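Support > Manuals > Hustix Stage Monitor Unit > Section 4

Overview Wiring Monitor mixes Firmware Contact

4. Setting up monitor mixes for a live band

This section covers the first-time set-up of in-ear and wedge mixes on the Hustix stage unit. It assumes that the unit is racked, that the stage box is connected (Section 3) and that the front-of-house console is already passing signal. Times and levels are for firmware 11 and later.

4.1 Before you start

You will need:
- one Cat 6 cable, maximum length 100 m, between the unit and the stage box
- one balanced line per wedge
- a small flat-head screwdriver for the recessed trim controls
- a printed input list agreed with the band

CAUTION: Switch off or mute all powered wedges before connecting or disconnecting any output. A transient at full gain can damage the high-frequency driver.

CAUTION: Do not fit in-ear monitors until step 7 of 4.3 has been completed. Output limiters are disabled at the factory.

4.2 Assigning inputs

1. Hold SETUP until the display shows INPUT MAP.
2. Turn the encoder to select channel 1. Press once to open it.
3. Choose a source from the stage box list. The channel lamp turns from red to amber.
4. Name the channel. Names are limited to eight characters, so use KICK, SNR T, BASS DI, VOX L and similar.
5. Repeat for the remaining channels in the order of the input list.
6. Press STORE. All assigned lamps turn green.

Note: If two channels share one source, both lamps flash. This is permitted. It is commonly done for a lead vocal that needs separate equalization in the wedges and the in-ears.

Note: Phantom power is switched per channel at the stage box, not at the unit. Ribbon microphones should be patched to inputs with phantom power locked off.

4.3 Building the first mix

Begin with the drummer's mix. It usually carries the click and the most channels, and the other mixes can be copied from it.

1. Press MIX 1. The faders move to the send levels for that mix.
2. Pull all sends to minimum.
3. Set the mix type to STEREO for in-ears or MONO for a wedge.
4. Ask the player for a steady part at performance volume. Adjust the input trim until the meter peaks in the upper green segments.
5. Bring up the player's own instrument first, then click, bass and lead vocal.
6. Add backing vocals and guitars at a lower level. Leave room for changes once the full band is playing.
7. Open OUTPUT > LIMIT and set the limiter to ON. Start with the threshold at its lowest value and raise it only if the mix is audibly compressed.
8. Press STORE, then COPY, and select the next mix as the destination.
9. Adjust the copied mix for its player. Re-check step 7, as limiter settings are not copied.

CAUTION: STORE overwrites the current scene without a prompt. Save to an empty scene if the previous show may be needed again.

4.4 Ringing out wedges

Carry out this procedure with vocal microphones in their final positions and the stage clear of performers.

1. Raise one wedge slowly until the first ring is heard.
2. Open the graphic equalizer and sweep the ringing band. Cut by 3 dB.
3. Repeat for no more than four bands. If further cuts are needed, move the wedge or the microphone.
4. Lower the mix by 3 dB to leave a working margin.

Note: Set the high-pass filter on vocal sends to 82 Hz for low male voices. It can be raised to 225 Hz for a backing vocal that competes with guitars.

4.5 Talkback and shout microphones

Talkback feeds every in-ear mix by default and no wedge mix. To change this, open TALK > DEST and select the required outputs. A shout microphone for the musical director should be assigned to a channel with its own mute group. The footswitch input accepts latching or momentary switches. Set the type in the menu before the switch is connected.

4.6 Saving and transferring the show

1. Insert a USB drive formatted as FAT32.
2. Open SCENE > EXPORT and choose ALL.
3. Wait for the drive lamp to go out before removal.
4. On the second unit, open SCENE > IMPORT. Channel names, sends and equalizer settings are restored. Input trims must be set again by hand.

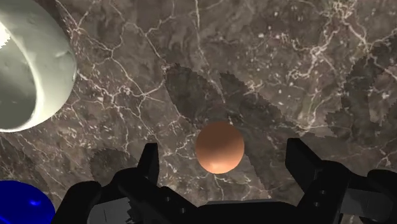
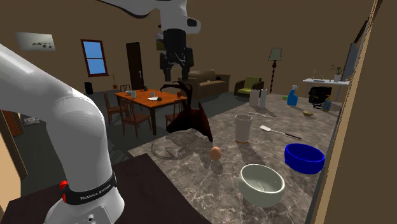 Written by Rasa Juška, Technical Documentation
Checked by Jacobus Fourie
Last revised 13 April 2026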